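Fitted sheet

A fitted sheet is a bed sheet with elastic sewn into its corners, or all the way around, so it grips the mattress and stays put. It's the bottom layer of most beds in the United States, and I've been writing up household linens for this little encyclopedia long enough to have strong feelings about it (mostly warm ones!).

History

Before elastic, people used two flat sheets and tucked the lower one in with what my grandmother called hospital corners. Folding those well takes practice, and a restless sleeper can undo them in one night. Early fitted sheets had sewn corners with no stretch, and they tore a lot.
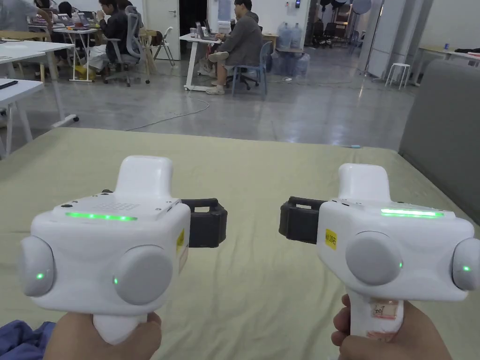
Elastic fixed most of that, though the cheap kind still gives out long before the cloth does. I have one from a mill shop in Viltgate that outlasted 3 mattresses, and another that went slack by June of the year I bought it.

Sizing

The number to look for is pocket depth, meaning how tall a mattress the corners can take. Mine is 12 inches deep, pillow top and all, and a shallow pocket pops right off it. A full-size mattress is 53 inches wide, in case you're shopping for one of those – people mix it up with a queen all the time. 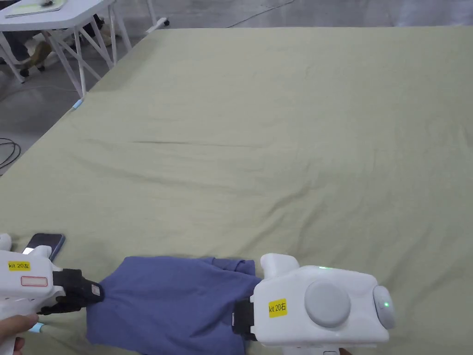 Crumpled blue-violet clothing on a pale olive-green sheet.

Fabric and care

Percale is crisp, sateen is smoother and a bit heavier, and jersey feels like an old T-shirt. I switch to percale in summer and never regret it. Wash sheets with other sheets if you can, and shake them out before drying, or the corners will swallow every sock in the load.
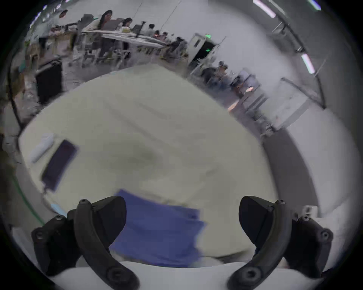
Vol. 3, p. 53

Folding is the part everyone asks me about. Put a hand in each of two corners, flip one over the other, then do the same with the remaining pair, lay the whole thing flat and fold it in from the sides. Mine still come out lumpy, and I just put them at the bottom of the stack.

See also: Flat sheet; Mattress pad; Pillowcase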